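Paillasse de collecte : conseils d'atelier pour enregistrer des démonstrations de manipulation

Fiche tenue par Osvaldo Pellegrini, atelier Wanus. Révision d'août 2021.

Ces notes concernent la verrerie sur paillasse noire, avec caméras fixes. Elles supposent que le bras est étalonné et que l'opérateur connaît la téléopération. 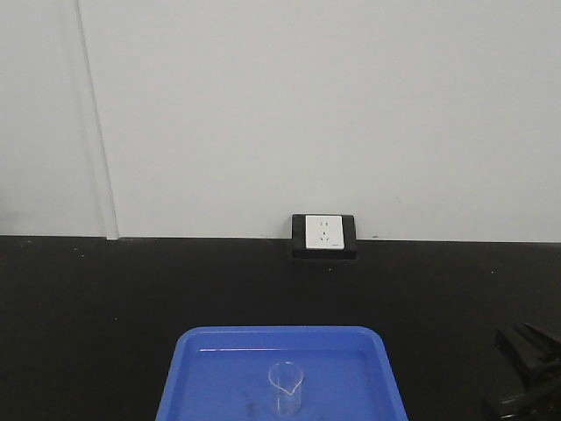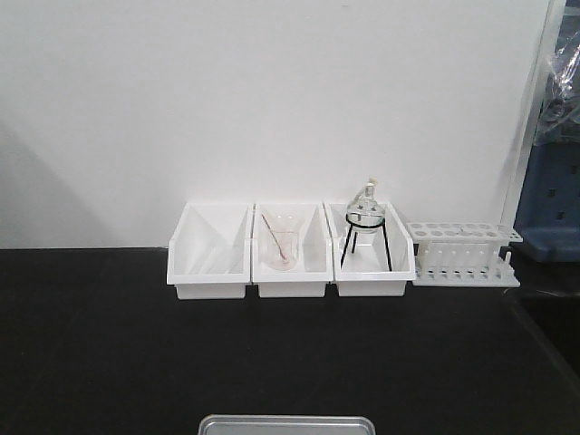 Fond et plan de travail

Le verre transparent prend la couleur de ce qui se trouve derrière lui. Un bécher posé dans un plateau bleu devient bleu, à l'exception de quelques reflets sur la paroi et le bord. Dans un bac blanc, il se réduit presque à son contour. Il faut enregistrer les deux cas, en proportions égales, faute de quoi le modèle apprend le fond avec l'objet.

Essuyer la paillasse au chiffon microfibre sec avant chaque série. Les poussières claires ressortent sur une surface mate. Ne pas employer de produit lustrant : il ajoute un reflet qui se déplace avec l'éclairage de la pièce.

Les traces d'usure au fond des plateaux peuvent rester. Un plateau neuf dans toutes les séries donne un jeu de données trop propre.

Rangement des bacs

Aligner les bacs contre le mur, ouverture vers l'avant. Un objet par bac, ou un ensemble s'il se manipule d'un bloc (ballon sur trépied, bécher avec agitateur). Laisser un bac vide dans certaines séries, pour disposer d'une destination de dépose.

Varier l'écart entre les bacs. Des bacs toujours jointifs produisent une politique qui échoue au premier décalage. Nous l'avons constaté sur le lot Pletov, à reprendre entièrement.

Déroulement d'une série

1. Choisir la consigne et la lire à voix haute. Une seule action par consigne.
2. Placer les objets, puis retirer les mains du champ.
3. Ramener la pince à sa position d'attente, à l'écart du plateau.
4. Lancer l'enregistrement, attendre 2 secondes, exécuter le geste sans reprise.
5. Relâcher, dégager la pince, attendre 2 secondes, arrêter.
6. Noter « réussi », « échoué » ou « à revoir » avant de toucher à quoi que ce soit.

Une série compte 12 démonstrations. Changer la position de départ de l'objet à chaque fois, l'orientation du bec verseur une fois sur deux.

Échecs

Les garder. Un bécher qui glisse entre les doigts est un exemple utile s'il est étiqueté correctement. Seuls sont supprimés les enregistrements où une caméra a décroché ou dont la consigne ne correspond pas au geste.

Verrerie

Régler l'effort de serrage sur une pièce sacrifiée. Saisir le bécher sous le bec, jamais par le bord. Sortir l'agitateur avant tout transport de plus d'une largeur de bac.

Prévoir 6 béchers de même modèle par campagne. Reginald Pettigrew tient la réserve ; les pièces ébréchées lui reviennent avec le numéro de série noté au feutre sur le sachet.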